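The Last Bin

My mother kept the toys from the shop for nineteen years after it closed. They were in 34 plastic bins in the back bedroom, stacked against the window so the room was dark even at noon. Each bin had a strip of masking tape on the lid with a number on it. She had a notebook that went with the numbers, and the notebook said there were 1,676 toys.

My sister and I started in February. We had the house until the end of the month. The first week we worked evenings, and then she took time off and we worked days.

The rule was simple. Anything torn or stained went in a black bag. Anything good went to the children's ward at Siddiqui, which had said yes over the phone without asking how many. Anything we wanted, we could keep, up to four each. My sister made that rule. She knew me.

The early bins were easy. They held bears, mostly, the stiff kind with glass eyes that the shop used to order from Ratov before the rent went up. I remembered pricing them. I used to sit under the counter with a sheet of stickers, and if I put one on crooked my mother peeled it off and stuck it on my sleeve. I went to school with prices on me.

"Do you remember her ever selling one of these?" my sister asked. She was holding a giraffe with a long, bent neck.

"At Christmas," I said.

"I don't."

We put the giraffe with the good ones.

By the third week there was light in the room again. We had sent 1,095 toys to the ward in the back of her car, in six trips, and the woman at the desk had stopped coming out to meet us. My sister crossed each bin out of the notebook as we finished it. She pressed hard enough to mark the page underneath.

Bin 34 was different from the rest. It had no line in the notebook beyond the number. The tape on the lid said Dada, in my mother's capital letters, and that was what we had called our grandfather. He had paid for the shop. He had died the spring it opened, when I was five.

I carried the bin to the big brown table and my sister took off the lid. It was less than half full.

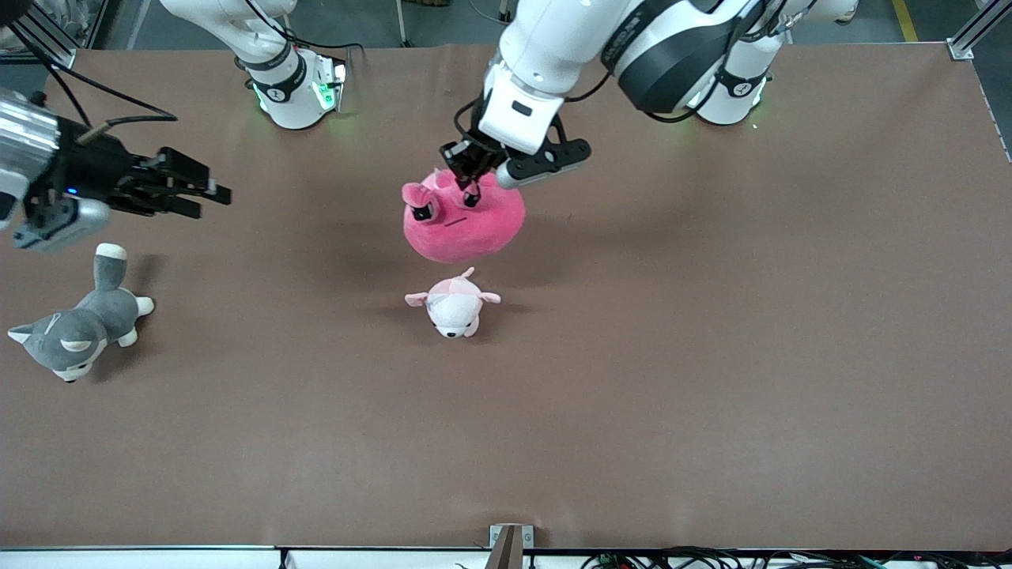 The pink one, the husky, and the small white one with pink ears.

"These aren't from the shop," my sister said. "We never carried these."

She was right. I knew every line we had stocked, and I had never seen a round pink thing like that, with its little stitched line of a face. The white one fit in my hand. The husky looked like the kind of toy you win somewhere.

Under them was a receipt from Ladar, the department store downtown, for three soft toys. It was dated the week before he died.

My sister read it twice. "Three," she said. "You, me, and who?"

I thought about it. I thought of my mother at that age, younger than either of us was now, painting shelves in an empty store.

"Her," I said.

My sister didn't say anything for a while. Then she picked up the notebook and turned to the last page, and she wrote it in: 34, three toys. She didn't cross it out.

"The husky was hers," she said. "She always wanted a dog."

"Then who gets it?"

She put the lid back on the empty bin and set it in the hall with the others — all of them stacked by the front door, waiting for the truck. When she came back she had her coat on. She gave me the pink one and put the white one in her pocket with its ears sticking out.

The husky rode home between us on the front seat.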